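Call for Participants: Two-Arm Flower Handling Build, Bornham Shared Workshop

Stiltix is looking for builders and operators to join a workshop project on arranging cut stems with a pair of robot arms. The target task is simple to state: pick a stem off a flat table, turn it upright and place it in a vase. Lilies, tulips and leafy filler stems each need a different grip height and closing force.
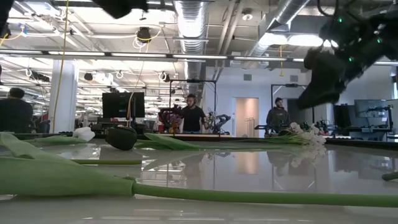
Stem pickup is the part that needs the most hours. A gripper set for a thick stem will drop a thin one, and bruised petals count as a failed run. Participants will drive the arms by hand controller, log each run and help rework the finger pads.

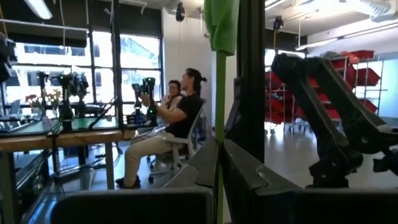
Operator seated with a controller in each hand.

Requirements: steady hands, comfort with a screwdriver and a crimp tool, and two evenings a week through December. Some Python is useful for the logging side. Prior work with arms is not required. New operators complete 15 supervised runs before working alone.

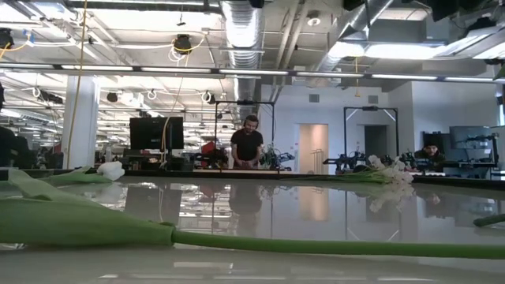
Stems laid out on the white table, benches behind.

We have 19 places. The parts budget is 400 dollars per team, and unspent money returns to the pool. Code and part drawings are shared with the Floltport group under the same license. Meals and travel are not covered.
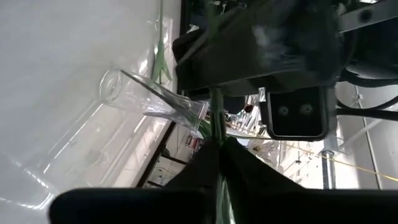 Naveen Saxena asked whether teams may print their own finger pads, and whether a softer material could be tried on the thin stems. Both are allowed. Send the drawing file with your application if you already have one.

Apply at the Bornham front desk or through the Stiltix sign-up page by Saturday, March 26, 2022. State which evenings you can attend.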